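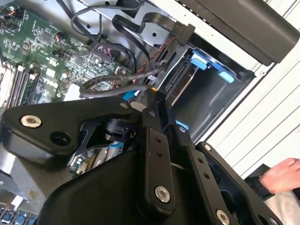 Trucs d'atelier pour l'épreuve « ordinateur »
Club de robotique Stemano, projet Devivar
Mis à jour le 01/02/2020

Ces notes s'adressent aux équipes qui préparent l'épreuve de montage et de démontage d'une unité centrale avec un bras et une pince. Elles viennent du cahier de la table 2, recopié par Darragh Buckley et complété par Tín Đinh pour tout ce qui touche au câblage. Les réglages de trajectoire sont dans un autre document.

Avant d'allumer le bras

Débranchez le cordon secteur de l'ordinateur, puis appuyez quelques secondes sur le bouton de marche. Le bloc d'alimentation reste fermé pendant toute la séance. Personne ne l'ouvre, même s'il est hors d'usage.

Couchez le boîtier, ouverture vers le haut, et poussez doucement sur chaque coin. S'il bascule, glissez une cale fine dessous. Un boîtier qui bouge de deux millimètres suffit à faire rater une prise apprise la veille. Marquez ensuite sa position sur la table avec du ruban de masquage, deux angles suffisent. Changez le ruban quand il commence à se décoller, sinon la colle reste sur le support et il faut de l'alcool pour l'enlever.

Bracelet antistatique pour celui ou celle qui met les mains dedans. La pince se raccorde à la masse de la table par la tresse prévue, à vérifier à l'ohmmètre en début de séance.

Ranger les câbles

C'est là que l'on perd le plus de points. Un doigt de pince accroche facilement une boucle de câble, et le logiciel ne s'en rend pas compte tout de suite.

Rabattez les câbles le long de la cage des disques avec des attaches réutilisables. Les colliers serrés à la pince coupante laissent une pointe qui raye les gaines. Pour les nappes plates, ne forcez pas le pli : une courbe large se tient mieux et revient moins vers la carte mère. Les paires torsadées fines (ventilateur, façade) passent en dernier, par-dessus le reste, pour pouvoir les libérer sans tout défaire.

Avant chaque essai, tirez légèrement sur les connecteurs SATA. Un connecteur à moitié sorti se voit mal de dessus. Ceux à languette métallique se débloquent en appuyant d'abord, toujours dans l'axe.

Régler la pince

Commencez par la force la plus basse et montez par petits pas. Pour les barrettes de mémoire, saisissez par les deux bouts du circuit, jamais par les puces. Les loquets s'ouvrent avant la prise - à la main lors des premiers essais, au robot ensuite.

Contrôlez les vis des doigts toutes les semaines. Un repère au vernis à ongles, moitié sur la tête de vis, moitié sur la plaque, permet de voir d'un coup d'œil si l'une a tourné. Il nous reste un sachet de 400 vis Drastum dans l'armoire du fond, à réserver aux boîtiers. Elles ne conviennent pas à la pince.

La vitesse d'approche se réduit dès que les doigts entrent dans le boîtier. On gagne du temps sur les trajets au-dessus de la table, pas à l'intérieur. Et tant qu'une main est près du boîtier, une deuxième personne tient le bouton d'arrêt d'urgence sans rien faire d'autre.

Le support des pièces

Imprimez le support dans une matière qui ne s'effrite pas. Ébavurez les fentes avec une lime plate, puis soufflez, une barbe de plastique dans un logement de mémoire est très pénible à retirer. Prévoyez un jeu de quelques dixièmes dans les logements : trop serré, la pièce se coince et la pince soulève le support entier.

Fixez le support à la table par deux points au moins. Après l'avoir déplacé, refaites l'apprentissage de toutes les positions, y compris celles qui paraissent bonnes.

Le processeur demande son propre logement, assez profond pour que rien ne glisse. Quand le socket est vide, ne laissez aucun outil au-dessus. Les contacts tordus ne se redressent pas à la pince à épiler, malgré ce qu'affirme le cahier de l'an dernier, page arrachée depuis.

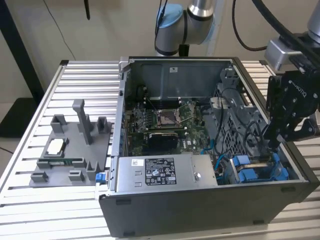
Faut-il retirer la carte graphique avant de s'entraîner sur la mémoire ?

Laissez-la en place si les doigts passent sans la toucher sur toute la descente. Retirez-la pour les premiers essais d'une nouvelle équipe, puis remettez-la dès que la prise est régulière, le règlement prévoyant un boîtier complet le jour de l'épreuve.

Noter les essais

Une ligne par essai : initiales, pièce, force, vitesse, résultat. Les échecs se notent aussi, avec l'endroit où le doigt a touché. Le cahier compte 1 251 lignes depuis la création du projet, dont près de 400 pour les seules barrettes de mémoire. Écrivez au stylo, le crayon devient illisible.

Si vous filmez, vérifiez d'abord que l'heure de l'ordinateur et celle de la caméra concordent. Tín a préparé un petit script pour cela, il se trouve dans le dossier Devivar, sous-dossier « horloge ».

Fin de séance

Ramenez le bras en position de repos avant de couper. Dépoussiérez au pinceau souple, bombe d'air en second, en bloquant les ventilateurs du doigt. Comptez les vis dans la coupelle aimantée : il doit y en avoir huit pour le boîtier d'entraînement. S'il en manque une, ne remettez rien sous tension avant de l'avoir retrouvée.

La salle Rweyemamu ferme à 18 h en janvier. Les clés de l'armoire se rendent à Darragh Buckley en main propre.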